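공용 주방 서랍장 재배치 프로젝트 결과 보고서
생활공간디자인 실습 4조
제출일: 27/11/2022

1. 주제를 정하기까지

처음에 우리 조가 내놓은 주제는 '미래형 주방의 감성적 재해석'이었다. 지도를 맡은 루드거 페테르젠(Ludger Petersen) 선생님은 제안서를 끝까지 읽고 나서 뒤집개가 어디 있는지 아느냐고 물으셨다. 조원 네 명 모두 대답을 못 했고, 주제는 그 자리에서 바뀌었다.

대상은 트렌턴관 1층 공용 주방의 3단 서랍장이다. 이 건물에서 주방을 쓰는 학생은 200명이 넘고, 서랍은 세 칸이다. 그동안의 수납 원칙은 '닫히면 된다'였던 것으로 보인다.

2. 사전 조사

6월에 이용자 60명에게 설문지를 돌려 40명에게서 답을 받았다. 나머지는 설문지를 서랍에 넣어 둔 듯한데, 실제로 그중 몇 장은 맨 아래 칸에서 나왔다. 가장 많은 불만은 "필요한 물건이 늘 다른 칸에 있다"였다. 두 번째는 "위 칸이 안 열린다"였는데, 국자가 안에서 걸린 탓이었다. 자유 의견란에는 "포기했다"라고만 적은 사람도 있었다.

세 칸을 모두 비우고 목록을 만들었더니 물건이 536점이었다. 고무줄과 일회용 젓가락을 한 개씩 센 것은 지금 생각하면 지나쳤지만, 표를 이미 다 만든 뒤라 그대로 제출한다(부록 1). 뚜껑 없는 통과 통 없는 뚜껑은 서로 맞춰 보았으나 한 쌍도 맞지 않았다.

3. 배치 원칙

위 칸: 수저, 가위, 병따개처럼 하루에 여러 번 꺼내는 것.
가운데 칸: 국자, 뒤집개, 집게. 눕혀서 넣고, 손잡이는 앞쪽으로 둔다.
아래 칸: 병과 통. 키가 큰 것은 안쪽에 둔다.
상판: 그릇 하나까지만 허용한다.

상판 규칙을 두고는 회의가 두 번 열렸다. 아무것도 올리지 말자는 쪽과 현실을 보자는 쪽이 맞섰고, 그릇 한 개에서 타협했다. 열쇠를 담아 두자는 제안은 부결되었다.

칸막이는 라젠(Lasen) 조립형과 베게너(Wegener) 고정형을 놓고 비교했다. 고정형이 튼튼했지만 우리가 서랍 폭을 바깥쪽에서 재는 바람에 들어가지 않았다. 그래서 조립형을 골랐다. 발표 때는 '유연성을 고려한 선택'이라고 말했다.

4. 적용과 점검

서랍을 비우고 닦은 다음, 물건을 다시 넣기 전에 세 칸을 동시에 빼 놓고 서로 부딪치지 않는지 보았다. 아래 칸을 가장 길게 빼고 위로 갈수록 덜 빼면 계단 모양이 되어 안쪽을 살피기 편하다. 조원들은 이것을 '계단 점검'이라고 불렀는데, 이번 프로젝트에서 나온 용어 중 유일하게 다른 조가 따라 썼다.

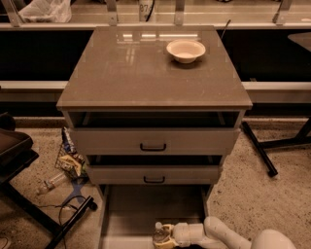
그림 1. 계단 점검 중인 서랍장. 상판에는 그릇 하나, 맨 아래 칸이 가장 많이 나와 있다.

점검에서 나온 문제는 손잡이였다. 검은 막대 손잡이는 잡기 편하지만 행주를 걸기에도 편해서, 조원 한 명은 규칙을 설명하면서 행주를 걸었다. 금지 문구를 붙일지는 정하지 못했다.

이름표는 아더(Ader) 라벨지에 인쇄했다. 첫 번째 판에서는 '국자'가 '국가'로 찍혀 나왔다. 다시 뽑자는 의견이 우세했으나 한 장은 기념으로 남겨 두었다.

5. 남은 과제

이용자들이 배치를 얼마나 오래 지키는지는 조사하지 못했다. 다음 학기 조가 맡는다면 서랍 폭은 안쪽에서 재기를 권한다. 짝 없는 뚜껑은 상자에 담아 실습실 선반에 두었으니, 맞는 통을 가진 사람은 4조로 연락하기 바란다.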